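**Unit 4: Hand sorting of soft parcels**
Logistics Operations, Haf Powell (lab sessions: Mairéad Sheehan)

Soft parcels are courier bags, padded bags and any wrapped item that doesn't hold its own shape. They take up the slack in the contents, so the label face is rarely flat when the bag reaches the table.

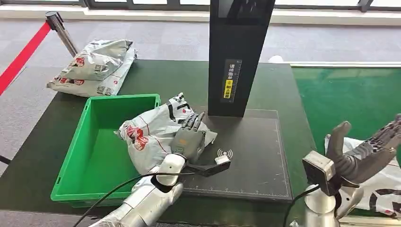
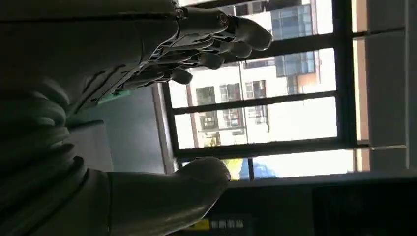
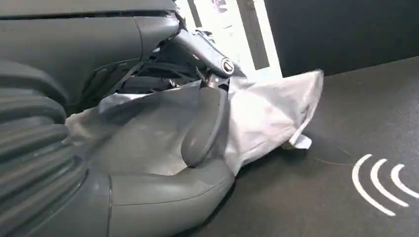
**4.1 Label presentation**

Turn the bag label side up. Press the film outward from the center of the label until the printed code lies flat. A crease running across the bars is the usual cause of a no-read; a crease along the bars matters less. Printed logos are not labels and are ignored.

**4.2 Crate loading**

- Lay bags flat, long side parallel to the long side of the crate.
- Fold loose ends under the bag.
- Stop at the rim. Overhanging bags snag when crates are stacked.

**4.3 Worked figures**

The Hasgate exercise uses a batch of 2269 bags, of which 416 failed the first read. Of those, 83 also failed the second and were keyed by hand. Calculate both failure rates to one decimal place.

Allow 10 minutes. Reading for Unit 5: the Skyrme notes on crate stacking, sections 2 and 3.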